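## Can I stop a water ring from coming back on a refinished table?

Asked by Hiba Matar, 2021-08-20

I have a small dining table that was my aunt's. Light wood, I think birch but I'm not certain. Over the spring I sanded the top and put on two coats of a wipe-on oil finish called Wirkby, the satin one. It looked good for a few weeks. Then I started getting pale rings wherever someone left a glass of iced tea.

I rubbed the first ring out with a little more oil and a rag. It went away, or I thought it did. Four or five days later it was back in the same place, a bit fainter. I've done this three times on the worst one.

What I have used so far:

- sandpaper, 120 and then 220
- Wirkby satin, two coats, one day apart
- a damp cloth for daily cleaning, sometimes with dish soap

The rings are whitish. There is one dark spot near the end of the table, but that one was there before I sanded and I can live with it.

My questions are whether I should strip it and start over, and whether oil is the wrong finish for a table that gets used every day. I would like to avoid anything that looks like plastic. We have two kids and I can't promise everyone will be careful.

I live in Clotcombe, it's humid here in August, and we don't run the air conditioning much.

---

### Answer from Rania Sabbagh

White rings are in the finish. Dark rings are in the wood. So your pale ones are moisture sitting in or just under the oil, and you don't need to strip the table for that.

Two coats is thin for a tabletop. I did my kitchen table with a similar oil and it took five before it stopped marking. One day between coats is also short if your house is humid. The can probably says 24 hours, but that is for a dry room. In August I wait three days, and if the surface feels at all tacky or cool to the back of my hand I wait another one.

When you rubbed more oil on the ring, you covered it while there was still moisture under there. It looked better because fresh oil makes everything look better. Then it cured and the haze showed again.

What I would do:

1. Leave the table alone for a week. No wet cloths, nothing cold on it. Put a fan in the room.
2. Try a hair dryer on low over the worst ring, moving it the whole time, for a few minutes. Stop if the wood gets too warm to keep your hand on. A lot of white rings fade with only this.
3. Scuff the whole top lightly with a gray pad, along the grain. Do the whole top or you will get a shiny patch.
4. Wipe off the dust and let it sit overnight.
5. Put on three more thin coats. Wipe off everything that hasn't soaked in after 15 minutes. People leave it on too thick and it stays soft.

Then give it a month before you treat it like a normal table. It will feel dry long before it is hard.

Also stop using dish soap every day. Plain water on a wrung-out cloth, then dry it.

Lay the rags flat outside to dry when you finish. Oily rags in a pile can heat up and catch fire. 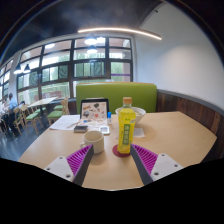
Coasters matter more than which oil you buy. Any oil finish will mark if a cold drink sits in its own puddle for an hour, and your kids are going to leave drinks out whatever you tell them. The best thing we did was leave a coaster at each seat all the time, so that nobody has to go and get one. Plain round ones are fine, like the dark red one under the yellow bottle, as long as the base of the drink sits fully inside the edge. Bottles count too. People put a coaster under a glass and then set the cold bottle straight on the wood next to it. Hot mugs are the other problem, and those can leave a white mark even when they're dry on the bottom. Skip bare metal coasters and anything with a rubber back. Rubber can react with a finish that hasn't cured and you'll get a mark you can't rub out. Cork or felt on the underside is safe.

---

### Answer from Hyun-seo Joo

I would go the other way and change the finish. Oil is nice on a shelf or a side table. For a table where kids eat, I'd use a wiping varnish. It goes on with a rag the same as your oil does, and three thin coats in satin won't look like plastic. The plastic look comes from brushing on thick gloss.

You can usually put it over cured oil if you scuff first, but test it on the underside of the top. If it beads up or is still sticky after two days, the oil isn't cured enough and you have to wait. I've seen that take six weeks in a damp house.

One more thing about the sanding. You went from 120 straight to 220. I'd do 150 or 180 in between. It doesn't cause rings, but it leaves scratches that show up when light comes in low from a window, and varnish will make them easier to see.

---

### Answer from Maysoun Jaber

Mayonnaise. Leave it on overnight and wipe it off in the morning. Worked on my mother's sideboard.

> **Rania Sabbagh:** That can work on old lacquer. On a fresh oil finish I wouldn't, it's mostly vegetable oil and it won't harden.

> **Maysoun Jaber:** OK. The sideboard is old so maybe that's the difference.

---

### Comment from Hiba Matar

Thank you all. I did the hair dryer tonight and two of the small rings are gone. The big one is lighter but still there. I'm going to wait the week with the fan on and then do Rania's extra coats. If it still marks after that I'll try varnish on the underside first and see.

Is the gray pad the same as 0000 steel wool? The hardware store only has steel wool and the green kitchen pads.

> **Rania Sabbagh:** Close enough in how fine it is. Use the steel wool and vacuum well after, the little bits can rust if water gets to them. Don't use the green ones, too coarse.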